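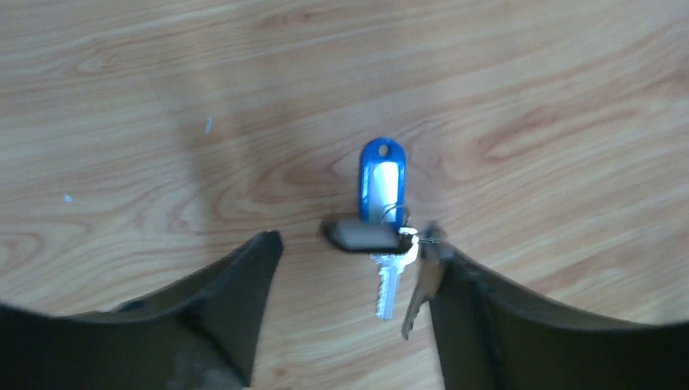 Robots, keys and a very long line for coffee

17 February 2018

I have wanted to get inside the Stullura workshop ever since they moved into the old Treloar building, and this morning they finally threw the doors open! I drove over early, got lost twice in the parking lot and still ended up behind a family with four kids who had all brought their own notebooks. My kind of crowd.

There were several demos going, but I spent most of my time at the one with the keys. I know, keys. You'd think the big fast arm tossing boxes around in the next room would win, and it was fun for ten minutes, but I kept drifting back. Keys are awful things to pick up if you don't have fingertips. They're flat, they're shiny, they slide over each other, and when you grab one the rest of the bunch swings wherever it likes.

Morena Melis ran the table and she was great with questions, including mine, which were not all smart ones. She told us the software is called Tusach and that the team had practiced on 413 different grabs before letting visitors anywhere near it. Anything on a ring was fair game: plain house keys, car fobs, those plastic tags with the little paper labels that never get filled in.

My favorite item was a big steel key holder with a red grip and a whole row of split rings down the curved side. It looked like something a building super would carry in an old movie. I asked Morena where a gripper should even take hold of a thing like that and she said to watch the fingers line up and make my own guess first. I guessed the red part.

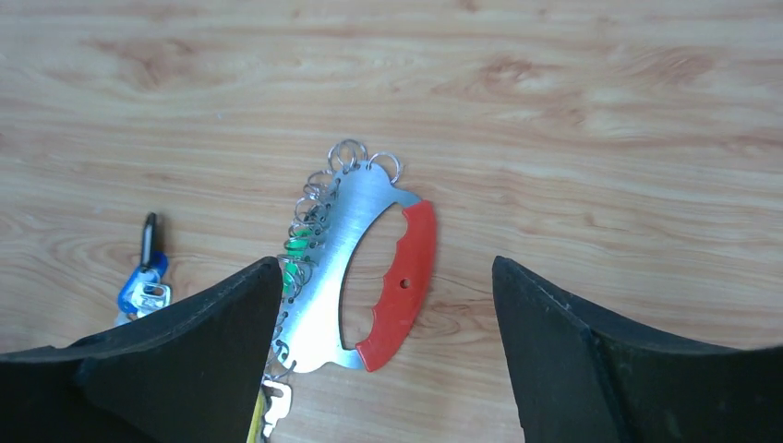
The big key holder between the fingers, with a blue keychain off to the left.

What I loved was how slow it all was. I had pictured something snappy, and instead there's this careful creeping down, and everybody around you goes quiet and leans in. A little boy next to me whispered "get it, get it" the whole time. When a bunch did slip away from the fingers on one try, he groaned louder than anyone — and then asked if he could see it again.

Gaetano Rizzi, who builds the hardware side, let a few of us look at a spare set of fingertips up close. He said he has gone through 20 versions of them and has opinions about every one. I could have listened to him on the subject of rubber for another hour. He also explained why they like to test with a key standing on its edge: there's hardly anything to hold, and the weight of the rings pulls at it from one side.
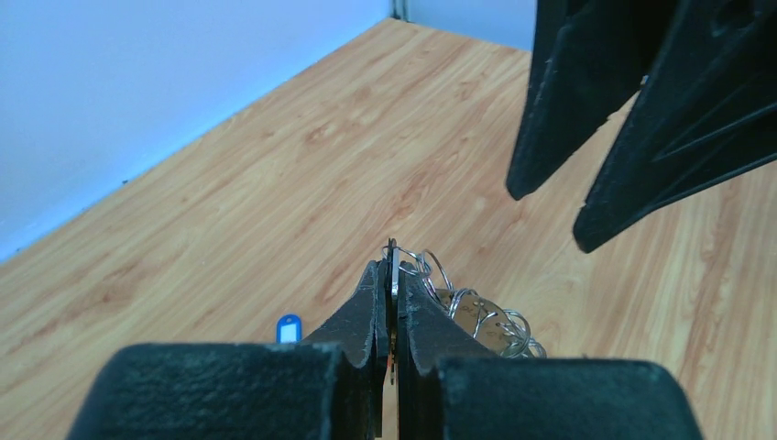 A key held edge-on by the fingertips, rings spilling off to the right. The second gripper is up in the corner.

They said roughly 200 people had signed up, and I believe it, judging by the coffee line. The coffee came from Hellow, the cart that's usually down by the library, and the almond thing was worth the wait.

Morena said they hope to do this again in June, with more hands-on time for kids. I've already put it on the kitchen calendar. If you go, park on the street side, and get to the key table before lunch while there's still room to stand up front.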